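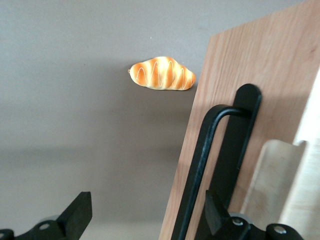 Wrist cam, right at the cabinet. Glazed roll up top.

stutkettle wrote:
Budget time again. We've got the two arms and the wooden cabinet with the drawer, and I have to put in for next year's kit by March. Rankin want 1,044 for a second pair of gripper fingers plus spares. Is that normal, or is it the price for people who sound desperate on the phone?

mollport_dan wrote:
Normal-ish. I'd spend it on wrist cameras first. Fingers you can live with, a bad view you can't.

grirn wrote:
Disagree. Cameras last. Fingers are what you bash into furniture at 4pm. We got through 13 at Grirnumlow before anyone thought to give them their own budget line.

stutkettle wrote:
13 fingers? What were you picking up, anvils?

grirn wrote:
Door handles, mostly. We did not always win.
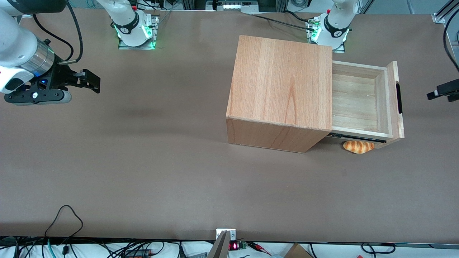 Same bench from the fixed camera, drawer open, roll on the table by the cabinet.

mollport_dan wrote:
OK, having seen the wider view I'd like to change my vote to cable trunking. Have you looked at the bottom of that picture?

stutkettle wrote:
I have. I was hoping you wouldn't.

plumduff wrote:
Put in for a second cabinet too. Drawer runners wear, and you don't want to be hunting for the same model once it's been discontinued. We waited roughly 2 months for ours from Stutberg.

grirn wrote:
Second cabinet yes, trunking no -- you'll only have it all out again when you move an arm.

mollport_dan wrote:
Spoken like a man who has never tripped over an arm's worth of cable.

stutkettle wrote:
Right. Fingers, cabinet, and I'll hide the trunking under "sundries". Pastry stays at one.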